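ok so the study clean-out. thread, bc I need to be held accountable

started at 7am. it's now nearly lunch and I've done one shelf and the windowsill

found 5 phone chargers. own one phone. none of them fit it

the big question is the chair. Pondholm want $239 for their new one and I sat in it for ages in the shop on Saturday arvo - lovely, but my bum could not tell the difference

Periklis Dimitriou from next door reckons I should just get new castors for the old one and stop whingeing. he is probably right, he usually is about castors

rang Mirncombe re castors. on hold. still on hold. the hold music is panpipes

ok they want the stem size. measured it with a school ruler, wrote it on my hand, washed my hand

second trip to the op shop done. they took the lamp and the magazine rack, didnt want the printer. no one ever wants the printer

also vaccumed behind the desk for the first time since we moved in. one sock, a heap of rubber bands, the Shokri warranty card I turned the house upside down for in December

so much brighter in there with the junk gone, I'd forgotten the room got light like that
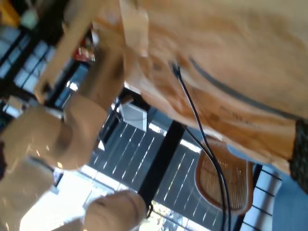 old chair, bright room, she's staying

castors ordered, two sets in case I stuffed up the size

cables are tomorrow's problem - got a bag of Grellell clips ready to go. and the filing. dont ask about the filing

right. kettle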